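Home About Projects Parts Lists Archive Contact

What I Learned Pricing Out a Two-Arm Setup

Dec 1, 2018 by Dorian Pichon

So I finally did it! After most of a year of spreadsheets (my wife would say three spreadsheets too many), the money is committed and the second arm is bolted down. A few of you wrote to ask how I planned the budget, and my answers kept turning into very long emails, so I'm putting the whole thing down in one place.

First, the number I started with in April was wrong. I had written "arms" at the top of the page, put a big figure next to it, and then left one lonely line at the bottom called "other." Other! If you take one thing from this post, please break up your "other" line before you order anything. Mine ended up with 11 entries, and I'm still finding things that should have been in there.

I had quotes from two shops. Zuner wanted to sell me a finished cell, with walls, base, wiring and software all in one crate, and it was lovely. I went to see one and drove home grinning. Collet sells the arms alone and lets you work out the rest. The gap between the two was a bit over what I paid for my car, so that made up my mind pretty fast. But I did go back to the Zuner quote again and again, because it worked as a free checklist! Every item they listed was something I'd have to buy, build or do without.

Then I called Umut Akgül, who has put together more of these than I've had hot dinners, and read him my list over the phone. He stopped me at cables. I had budgeted for the cables that come in the box, which are fine if your arm never moves. A cable that has to follow an arm all the way up to the wrist and still leave slack for every turn is a different purchase, and you want a spare of each. He also got me to price the frame and the base rail before the arms, because everything else hangs off them and a cheap frame will have you chasing wobble forever. I moved $1,000 from grippers to frame that same evening and I've been happy about it ever since.
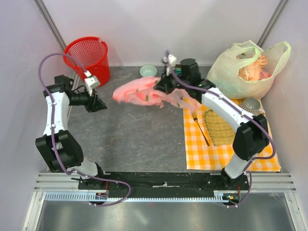

Cloth was the other thing that changed my shopping list. My original plan was all blocks and cups, nice stiff stuff that stays where you put it. Then I watched a friend's arm try to pick up a dish towel and I was hooked. Soft things fold over themselves, they slide, they look different every single time, and a gripper that's terrific on a mug can be hopeless on a napkin. So the fingers got their own line in the budget (jaws wear, jaws get swapped, you'll want to try a few shapes) and so did cameras. I'd planned on one camera looking at everything. A small one on each wrist costs less than I feared and I'd buy those again before almost anything else.

The cheapest line of all is the one I enjoy most, which is props! Kitchen stuff, baskets, scraps of fabric, bags. Go to a thrift store with a twenty and come home with a month of work. I never ask for a quote on that part.

Now for where I overspent. I bought the fast computer too early, and it sat under the bench for the whole summer while I waited on brackets. Prices dropped while it sat. I also paid Seltedero for rush shipping on a power supply, and then didn't open the box for weeks. Order in the order you'll build, people. I wrote that on a sticky note and it's on my monitor now.

And where I underspent: lighting, and walls. I figured a desk lamp would do and that the room itself would be a good enough background. Nope. Plain, pale panels and steady light made a bigger difference to my results than a whole week of fiddling with settings, and panels are cheap. I also had nothing set aside for repairs. Alois Thaler told me to keep $2,000 back, untouched, for the first year, and I laughed, and then I stripped a gear in a wrist joint. I'm not laughing now, Alois.

Next on the list is a proper emergency stop that I can reach from both sides of the bench, plus a second set of fingers with softer pads. I've got my eye on the Wullow pads but I want to hear from somebody who has used them on thin fabric before I spend the money. If that's you, write to me! I'll clean up the spreadsheet and share it too, as soon as I get rid of the column where I was just arguing with myself about screws.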